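4.2 How the memorial pages speak about the dead

The second group of texts in our collection comes from the anniversary pages of two regional newspapers, the Hindura Courier and the Mollard Evening Post. Both papers print reader essays in the weeks before the anniversary of a public death, and both have kept these essays online. We read 500 of them. Most were written by people who had been in school when the news arrived and who were retired when they wrote.

The essays share an order of telling. The writer starts in the present, usually at home and usually in poor weather, and then moves back to the day of the death. The place where the news was heard is given in detail: a classroom, a bus, the counter of a hardware store. The public figure comes in late and is described in general terms. Few writers say anything about laws passed or speeches given. They remember the teacher who left the room, the radio carried in from the office, and the walk home.

Earlier work on public memory has often treated this kind of detail as decoration. We think it does more than that. A reader who was not alive at the time cannot check a claim about how the country felt, but can follow a claim about a hallway. The detail lets the writer speak about a large event from a small position, and it makes few demands on anyone who disagrees about the politics.

There is also a pattern in how faults are handled. Essays in the Courier tend to admit early that the dead person had failings, and then set the matter aside in the same sentence. Essays in the Evening Post more often leave failings out, or place them near the end as something learned later in life. The difference may come from the editors. The Courier asked its readers for "honest recollections" in its yearly call, while the Evening Post asked for "tributes." We could not find the calls for every year, so we offer this as a likely cause only.

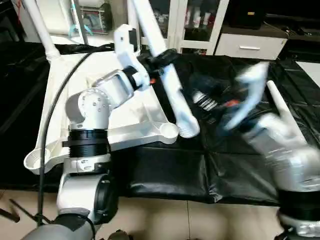 Figure 2. Arm and gripper holding a white tubular leg.

4.3 Loss as a turning point

Many of the essays make a stronger claim, which is that the country changed on the day of the death. The wording varies, but the idea is steady. Before the death people trusted each other and their government, and afterward they did not. We call this the turning point claim.

The claim is hard to support from the essays themselves. Writers who were children at the time describe a trust that children commonly have, and its loss falls in the same years as their growing up. Several of them see this problem and say so. One Courier essay, printed in June outside the usual season, puts it directly: "I may be telling you that I turned thirteen."

We compared the essays with the oral histories held in the Wada collection, which were recorded from people who were already adults. Here the turning point is much weaker. The speakers remember the shock, and some remember fear, but they tend to place the loss of trust later and tie it to other matters – the draft, a plant closing, a local court case. When the interviewer offers the day of the death as a turning point, speakers often agree politely and then go back to what they had been saying.

The Kalemo letters complicate this. They were written within weeks of the event, by adults, and a good number of them already say that nothing will be the same. It would be wrong, then, to treat the turning point claim as something made up in old age. A better reading is that the claim was available from the start, and that the younger group took it up and kept it because it fit the shape of their own lives.

We return to the Kalemo letters in Section 5, where the question is what their writers expected to happen next.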